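Poseck hotel sets aside money for table-clearing robots

Thursday, April 16, 2026

The Dobson hotel in Poseck will lease two robots to clear tables in its lounges, operations manager Sandra Whiteley told staff this week. The lease costs $1890 a month and runs for 10 months. A one-time setup fee of $2997 comes out of the spring furnishings budget.

Whiteley said the hotel will decide on buying after the first 90 days. Spare fingertips and a service plan are being priced separately by Larkico, the supplier.
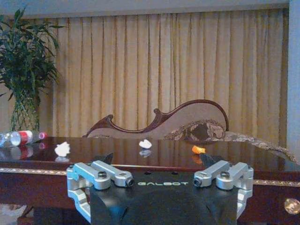 A gripper faces a polished lounge table with a water bottle and crumpled tissues on it.

Housekeeping lead Neville Catterall will draw up the shift plan in April.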